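From: Joyce Makori
To: Plemesik list
Date: 2019-01-20
Subject: Re: Blocks for the drop-through table

Rimantas Rätsep wrote:
> I have started on the second table for the Plemesik toy library and
> have got as far as the top. Before I cut anything I would like to know
> how big you made the square opening on yours, and whether you would do
> it the same way again. Also, which blocks are people using? I have a
> bag of 100 from Flusik, but the sizes wander a bit and some of the
> paint is coming off at the corners. I can send them back until the
> end of the month.
>
> Rimantas

Hello Rimantas,

I would keep the square opening. We talked about a round one at the start, but a square hole suits cubes and the older children like lining them up with the sides. Cut it so that a cube goes through without having to be turned. If it is too tight the small ones lose interest, and if it is much too big there is no game in it.

Go over the inside edge of the cut with fine paper, top and bottom, and then paint it. I did the top edge only and had to take the whole thing off its legs again in July to do the underside. Two thin coats are better than one thick one. A thick coat makes a ridge at the corners and the cubes catch on it.

On the colour of the top, I would go for white again. I know it shows every mark, and I was told so by several people on this list before I had even opened the tin. But plain coloured blocks stand out well on it, and the children can see at once what is still lying about. 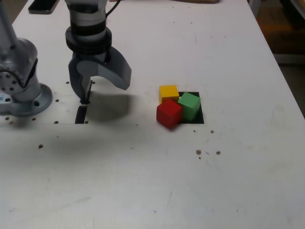

The matt finish was the right choice too. Gloss is easier to wipe, but under a ceiling light it glares, and a child sitting low down gets the worst of it. Scuffs don't come out of matt paint completely. I use warm water with a drop of washing-up liquid and leave it at that. The scrubbing pad I tried first left a shiny patch.

About the blocks. I would send the Flusik bag back if they will still take it. The ones I like are the wooden cubes from Michalík, one solid colour to each cube with no letters or pictures. They come in boxes of 216, which is more than one table needs, so if you want to share a box let me know and I will put the order in for both of us. Delivery took 5 days last time. They are small, so they should stay with the older group, and I keep them on a high shelf in a tin with a tight lid when the little ones are in.

Do check a new box before it goes out. I rub each cube with a damp white cloth, and if any colour comes off on the cloth it goes to one side. I also run a thumb along the edges for splinters. It is dull work but you can do it in front of the television.

You didn't ask about the part underneath, but think about it before you fix the legs. Ours has a cloth bag on hooks below the opening, and I wish I had made a drawer. The bag sags to one side once there are a lot of cubes in it, and then a child has to crawl under to get them back. Prillska sell a shallow plastic tray that might do if you put two battens under the top for it to slide on. Measure it yourself first, the sizes on their list are for the outside of the rim.

If you want a slot as well for flat pieces, make it narrow and keep it well away from the square. When the two are close together everything gets posted into the same side of the bag and the sorting has to be done again.

I can bring my paper template for the opening to the next meeting, or post it if you want to get on with it sooner. It has been folded a good many times, so check the corners with a set square before you draw round it.

Could you also tell me what thickness your top is? I have some screws left over and they may fit.

Joyce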